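Do Laundry Bags Really Work?

Some people say a mesh laundry bag will protect anything you put inside it. Is that true? Let's be a little suspicious and check.

A mesh bag is made of netting. Water and soap can pass through the holes, but a sleeve or a strap mostly stays in. That means it can't wrap itself around a zipper on somebody's jeans. So far, so good.

But a bag is not magic. If you stuff it full, the clothes can't move, and clothes that can't move don't get very clean. Dye goes through holes too! A new red sock can still turn a bagged white shirt pink. And I don't believe any label that promises "no wrinkles ever."

Want to test it? Find 10 old socks. Put half in a bag and leave half out, then ask a grown-up to wash them all together. Which ones lost their partners?

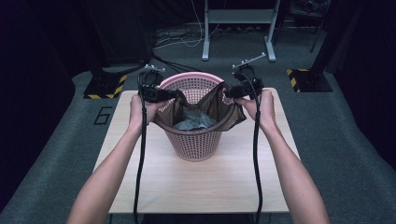 Thin, slippery cloth is the best thing to bag, if you ask me. Thick towels don't need it. Close the bag all the way before it goes in the washer, or it won't do much at all.

Written by Evelien De Bruijn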